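Week 3: Gathering demonstrations for contact tasks

An example is one full attempt at a task, from first movement to release. On the Fallwood bench we record 22 per sitting and aim for 400 before training starts. Wrist view and joint positions are saved together.

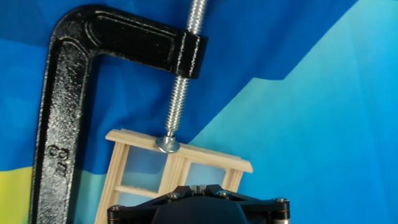
Clamping work needs more variety than pick and place. Change the angle of the wooden part between attempts, and move the contact point along the rail. Keep failed attempts, but label them as failures at the time. Do not trim pauses.

Stop after 15 minutes and swap operators. Tired hands give jerky paths, and the model will copy them.

Reading for next week: Purba notes, section 3.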